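The first thing to know about a robot hand is that it doesn't have to look like your hand at all. Yours has four fingers and a thumb, and lots of little bones. A robot hand can have two fingers and still fold a towel, open a drawer or pick up a sock. The kind with just two fingers is called a gripper, and it's the kind we build at the Wetton workshop, on the long benches near the back door.

This page is for kids who are coming to build one with us, or who want to try something like it at home with a grown-up. It's a bit long, so get a snack.

## How two fingers can grab

Hold your hands out in front of you, palms facing each other, as if you're about to clap very slowly. Now bring them together until they touch. That's it, that's what a gripper does! Each of the two fingers is called a **jaw**, and when the jaws come together, whatever is between them gets squeezed.

The clever part is what goes on behind the jaws. If you've ever seen a folding gate, or one of those desk lamps with a bendy arm, you've seen a **linkage**. A linkage is a bunch of stiff bars joined together so they can turn at the joints. Push one bar and the others have to move too, because they're all connected. In our gripper there are arms on the left and matching arms on the right, like a mirror, so both jaws close at the same time and meet in the middle.

The joints need something to turn on, and for that we use metal **pivot pins**. A pin goes through the holes in two arms and lets them swing, the same way a hinge lets a door swing. If a pin is too tight, the arm gets stuck. If it's too loose, the arm wobbles, and then the jaws don't meet up properly and you end up pinching nothing but air. We have spent whole evenings on wobbly pins.

## Why we started with a towel

You might think a hard thing would be tricky to pick up and a soft thing would be easy. Try this: put a wooden block on the table and pick it up with two fingers. Now do the same with a towel. The block came up all at once, didn't it? The towel only came up where you pinched it, and the rest of it drooped and flopped about and changed shape. A robot has to learn where to pinch, and then it has to deal with all that drooping. (People who study this have been puzzling over laundry for years and years, so don't feel bad if your robot is terrible at it.)

Our gripper isn't on a robot yet. It's a hand-held one, which means a person carries it around and does the grabbing, and that's a lovely way to find out what a gripper can and can't do before you bother building an arm for it. We take ours home and try it on ordinary things at ordinary tables. With a towel, the trick is to go for a corner. The blue finger pads go on either side of a gathered bit of cloth, and then you bring them together gently.

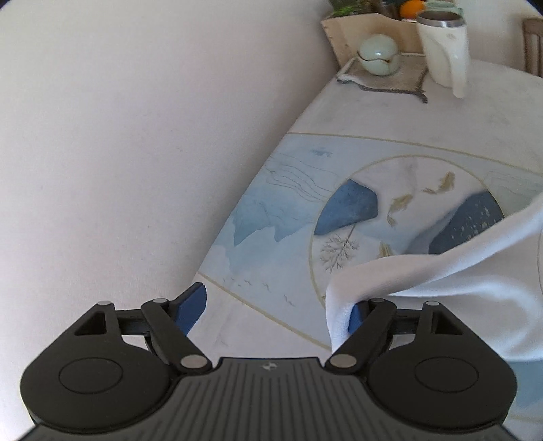

## Try it yourself: the Standeck pincher

We named this little project after the shelf where we keep the cardboard, which has always been called the Standeck. Nobody can remember why. You'll need:

- 5 strips of stiff cardboard, plus a few spares
- paper fasteners, the brass kind with two legs
- a hole punch
- two kitchen sponges, cut small by a grown-up
- tape
- an old washcloth to practice on

1. Cross two strips to make an X and punch a hole through both of them where they cross.
2. Push a fastener through the hole and spread its legs out flat. That's your first pivot!
3. Open and close the bottom of the X. See how the top opens and closes too?
4. Tape a bit of sponge to the inside of each top end. These are your finger pads.
5. Pinch a corner of the washcloth and lift.

The other strips are for making the pincher longer. Add them with more fasteners and see if it gets easier or harder to hold on. Ours got very floppy.

## Things to wonder about

What happens if you take the sponges off? Smooth cardboard tends to slide, and sponge is squashy, so it presses against more of the cloth. The rubbing that stops things from slipping is called **friction**, and you'll hear that word a lot if you keep building — we say it about 200 times a night.

What if you pinch the middle of the cloth and leave the corner alone? Which way is better for folding? Draw what you find in your notebook and bring it along in September.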